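**Can a robot do the chores yet? Report 4, shop-floor section**
Suha Smadi

My chapter on laundry was short, so I'll keep this one fair. The shop-floor job I picked was memory modules in a desktop PC: take one out, put one in, stand the spares in the slotted plate. A bored teenager can do it while eating a sandwich.

## What I expected

The Pludow brochure says repair work is "largely solved." The Dornon one says "nearly," and I trust Dornon more for it. Neither one mentions cables, and the inside of an old PC is mostly cables.

## What we tried

We made 39 attempts over September and counted 19 as good, meaning the module was fully seated and no wire got dragged along. Lining up over the slot was usually fine. Pushing was the trouble. People wiggle a module without thinking, and writing "wiggle" as code took me 787 lines.

The tower lies flat with its side panel off:
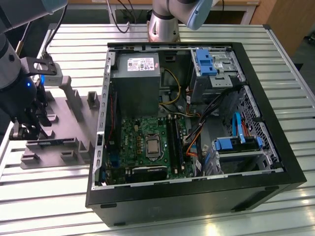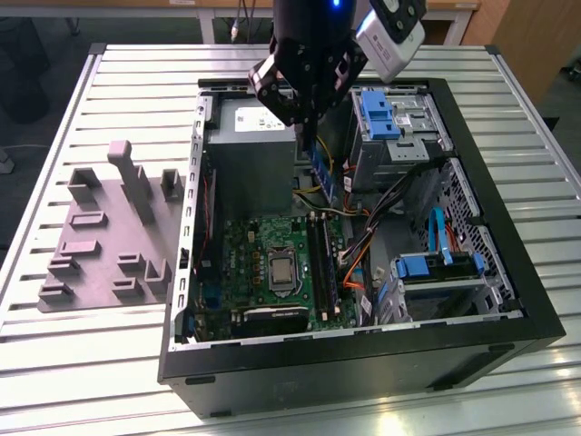
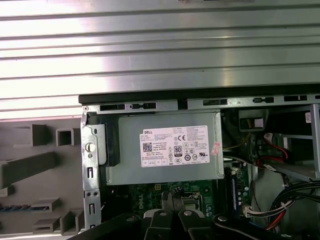
## So, chores?

One chore, on one model of PC, with me standing next to it. Adeleke, the repair shop I visited for comparison, did not seem worried about its staffing. Next month I try the Cludura dish rack, using plastic plates.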